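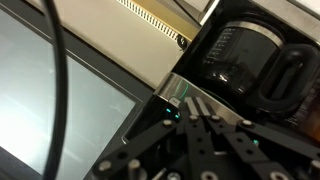 Kitchen corner, microwave and drip coffee maker. Kitchen circuit.

Branch circuit logging, Trasosow building
Notebook entry, Monday

Picked up from the last entry. The loggers have been pulled from the panel and the files copied to the shared drive. Question still open: why the kitchen breaker trips when the sum of nameplate ratings on that branch says it should do so far more often than it does, and why the trips that do occur fall at times when the load looks ordinary.

Setup is unchanged. Two Plolel clamp meters, one on the kitchen branch and one on the feeder to the subpanel, both writing to Andeo over the wired port. Clamps are on the hot conductor only. Neutral was left alone; there isn't room behind the cover for a third clamp without pushing on the ground bar, and I would rather not work in there again until the lugs have been checked.

Data quality first. The raw export has 1,209 rows with an empty current field. Initially logged these as dropouts on the network side and was ready to move on, but they are all from the branch meter, and the voltage field in the same rows is populated. A network dropout would lose the row. So the meter was reporting and the clamp reading was rejected before it was written. The Andeo import has a ceiling on plausible current, set low by default, and anything over the ceiling is written as empty with no flag. In other words the rows I most wanted were the ones thrown away. Raised the ceiling on the import profile and asked for the raw buffer to be read again. The buffer on the meter is circular, so the older part of the record is gone for good.

Note for whoever sets up the next one: change the ceiling before the clamps go on, and export a short test file with a known heavy load running. Check that the load is in it.

Clock offset. The two meters do not agree on time. Compared the step from the large copier starting up, which shows on the feeder and not on the branch, against the wall time written down at the panel, then did the same for a kettle on the branch. The branch meter is behind the feeder meter by about 45 seconds. It does not seem to drift over the part of the record I can compare, so a single shift is enough. Applied the shift in the working copy only. The raw files stay as exported.

With the shift in place the feeder sag and the branch peaks line up. Before that I had them as separate events and had half a page of notes on a cause for each. Those notes are struck out, not deleted. See the previous page.

What the record shows

The branch has a low steady load, with compressor cycles on top of it and then short heavy blocks from the heating appliances. Compressor cycles are easy to pick out: sharp inrush, then a flat run, then off. Spacing gets shorter through the morning, which is what I would expect with the door being opened a lot and warm items going in.

Drip brewing gives a long flat block with clean edges, followed by a train of short pulses from the warming plate. The warming plate has been treated as negligible in the load sheet. Averaged over an hour it is small. When it is on, it is on at its full draw, and the load sheet should say so. Corrected the sheet.

The microwave is the awkward one. On reduced power it cycles the magnetron fully on and fully off, so the setting on the dial changes the duty and leaves the peak where it was. Anyone hoping to ease the circuit by heating things gently is not easing it. Input draw is also well above the cooking power on the label, as is normal, and the load sheet had used the cooking power. Corrected that also.

None of these alone gets near the breaker rating. Brewing and microwave together exceed it by a modest margin. With a compressor start on top, the excess is larger but brief.

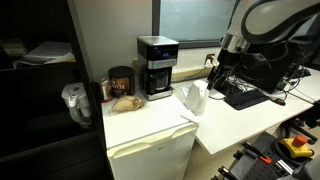 Breaker behavior

A thermal-magnetic breaker has two separate ways to open. The magnetic part acts at once on a very high current, many times the rating, and is meant for short circuits. The thermal part is a strip that bends as it heats, and acts slowly on a moderate overload. With the overload seen here the thermal part could take many minutes. It also has memory: a strip that is already warm from an earlier block of load has less far to go.

This fits the record. The trips do not sit on the highest peaks. They sit at the end of a run of moderate overload, usually after an earlier run that was not long enough to trip. Read on its own, the last reading before each trip is unremarkable. I had been sorting the file by peak current and looking at the top of the list, and the trips are well down it.

Better measure: a running total of current squared with a decay, which is a crude stand-in for the temperature of the strip. Wrote this as a column in the working copy. The decay constant is a guess taken by eye from the published trip curve and should be treated as such. Even with the guess, the column is at or close to its daily maximum at each trip that falls inside the surviving record. I am not going to quote a fit on so few events.

Panel temperature matters too. The subpanel is in the closet with the network switch and the closet has no vent. Breakers are rated at a stated ambient, and a warm enclosure takes some of that away. A thermometer goes in there next, hung clear of the switch exhaust. Door is to be kept shut during the run, as it normally is.

Lugs

Checked torque on the branch breaker terminal with the circuit off and locked out. It took part of a turn to reach the marked value. A loose terminal heats the breaker from outside and would produce early trips on a load that ought to be tolerated. This muddles the result above. The trips recorded so far were recorded with a loose terminal, and the decay column knows nothing about that.

No discoloration on the conductor, no smell, insulation not brittle. The neighboring terminals were at value and were left as found.

So the next run is a new baseline and should not be merged with the old one. Folder is labeled accordingly.

Parts

Vaněk has the matching breaker in stock and can send the second branch kit with it. I asked for the trip curve for the exact part, as the one on file is for the previous series and the slow end of the curve differs between the two. Held off on the order itself. Swapping the breaker now would change another thing at once, and the terminal has only just been tightened.
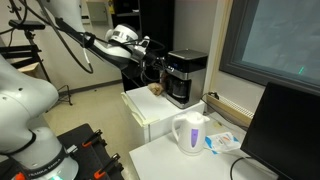

Ruta Wendling
Metering technician, building services

Plan for the next run. Loggers go back on the same conductors, same orientation. Mark the jaw position on the insulation with tape so that the clamps return to the same place; the Plolel jaws read slightly differently with the conductor hard against the hinge. Set both clocks from the same source immediately before starting, and do the kettle step again anyway.

Leave the kitchen as it is used. No signs asking people to stagger anything. A sign would change the load and I would be measuring the sign.

If trips continue with the terminal tight and the closet temperature known, the answer is to split the branch. The heating appliances need two circuits between them, and the fridge should share with whichever of those carries less. There is spare space in the subpanel. The conduit run is short but it crosses the closet wall, and the wall has fire-stopping that would need to be made good and signed off.

If trips stop, keep logging for the same length of time as the first run before calling it. The decay column will still show overload, and an overloaded branch that happens not to trip is still overloaded. Split it regardless, at lower priority.

Loose ends:
Andeo import profile saved under a new name. The old one is still there and is still the default. Ask for it to be retired.
Load sheet corrections are in the working copy and not yet in the building file.
Feeder meter battery door is cracked at the latch. Taped for now.
Cover screws on the subpanel: one is a replacement with a sharp point. Swap for a blunt one before the cover goes back on.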